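Against the Sealed Lid

May 20, 2022

The argument for repairable household goods is usually made in terms of waste, and on those terms it is mostly won. Few people will say in public that a kettle ought to be thrown away because of one failed switch. What gets less attention is the fastener, the part that decides whether a repair will happen at all. My view is that the choice between a screw and a weld should be printed on the box, in the same size of type as the power rating.

I spent eleven years writing service manuals, the last six of them for Cullel, a maker of small pumps and fans. A service manual is a list of steps, and most of the steps are removals. When a product is held together with screws, the removals can be written down in order and reversed in order. When it is glued or welded, the manual stops at the lid. The usual wording is "no user-serviceable parts inside". In many of the products I documented, that sentence was false. The parts inside were ordinary. The motor brushes could be bought over the counter, and so could the capacitor. The lid was the only obstacle.

The case for welding should be stated fairly. An ultrasonic weld is quick, it adds no parts to the bill of materials, and it gives a continuous seal. A screwed lid needs bosses moulded into the case, a gasket if the product has to keep out water, and a driving operation for each screw. Screws can be left loose or over-tightened, and a stripped boss is a rejected case. A production engineer asked to cut cost will remove the screws first, and on the figures in front of that engineer the decision is correct.

The trouble is with which figures are in front of the engineer. The Unness bathroom fan, which I still have on my bench, was sold for years with a lid held by 3 screws. The later version is welded. Both use the same motor, with a rated bearing life of 4000 hours at full speed. In the old version the bearing could be changed in a quarter of an hour by anyone with a screwdriver and a small puller. In the new one the case has to be cut, and once cut it no longer meets its splash rating. The bearing life of the two fans is identical. The service life of the product is not, and only the first of these numbers appears on the data sheet.

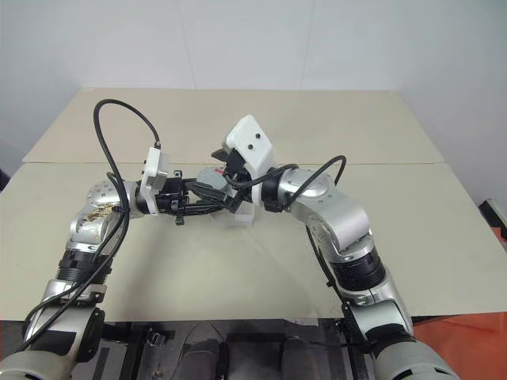

Flastico, which moulds cases for several brands, offers a snap-fit lid as a third option. I have mixed feelings about snap fits. A good one, with a visible release slot and enough thickness at the root of the hook, will survive repeated opening. A poor one breaks on the first attempt, and it tends to break on the case side, where it can't be replaced. The drawing rarely tells the buyer which kind is being supplied. I would accept snap fits as repairable only if the maker states a number of openings and has tested to it.

There is a common objection that most owners will never open anything. I accept this. Most owners will never read the wiring diagram inside a boiler cover either, and we still require one to be supplied. The person who opens the case is more often a repair shop, a relative or a second owner. Dwivedi, the repair shop nearest to me, turned away 885 items last year. By its own log, the largest single cause was that the case could not be opened without damage. Missing spares came second.

A label would be cheap. It would need to state the method of closure, the tool required and whether the seal can be restored after opening. I would not ban welding. Some products, such as those that live under water or carry mains voltage next to a wet hand, are better sealed for good, and a label saying so would do them no harm.

I would also ask for standard drive types. A screw with an unusual head is a weld with better manners — the Unness fan used a plain cross-head, and it lost nothing by it. Security heads have a place in schools and prisons. On a domestic fan they keep out only the person who paid for it.

The November revision of our trade guidance has a section on spare parts and a section on manuals. It has no section on closures. I have written to ask for one, with a draft of the wording attached.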